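小厨房碗碟分拣，夹爪和腕部相机的预算怎么分？
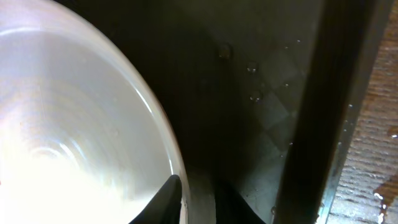 腕部相机视角，夹爪在白色大碗的碗沿处

Tirta Pelupessy 发表于 2020年11月26日

我们在做员工餐厅的收碗工位，机械臂已经有了，是 Tamura 的二手货，负载5公斤，够用。现在要定夹爪和相机，八月份批的钱只剩下这一笔，买错了要等明年。

要抓的东西主要是白色大碗，釉面很亮，从碗沿夹。台面是深色的，常有水珠。打光以后碗里面反光很厉害，旁边又很暗，曝光顾了一头就顾不了另一头。

目前两个方案：
一、Vevlow 的两指夹爪，尖头指，配普通彩色相机，剩下的钱买灯和备件。
二、Irkent 的夹爪加深度相机整套，买完基本没有余钱。

每天午餐收碗大概两个小时，不要求快。请用过的人说说哪个稳妥，另外备件要留多少。

Reiko Aoki

选一，但别急着下单。亮釉面的白碗对很多深度相机都不友好，反光的地方容易没有数据，花了大钱还是要靠碗沿定位。先向供应商借样机，拿你们自己的碗，在自己的台面上试，要带水试。我们当时试了30次，看碗沿能不能每次都找到，比看参数表有用。

灯先解决。直射灯换成大面积的漫射灯，或者加偏振片，这部分花不了多少。相机选动态范围大一点的。

备件我会这样列：指尖7副，腕部线缆两根，相机保护窗几片。指尖要问清楚能不能单卖，有的厂家只卖整只夹爪。还有防护等级，夹爪和相机都要问，报价单上没写就让他们书面补上。安装支架和标定的工时也要算进预算，我们第一次就漏了。

clerklow56

二手臂先查保修吧。我们从 Clerklow 租过一套，按月付，试完不合适就退，不知道你们那边有没有。

Tirta Pelupessy

谢谢两位。已经去问 Vevlow 借样机了，指尖可以单卖，防护等级还在等他们回复。租的话我们财务走不了这个科目。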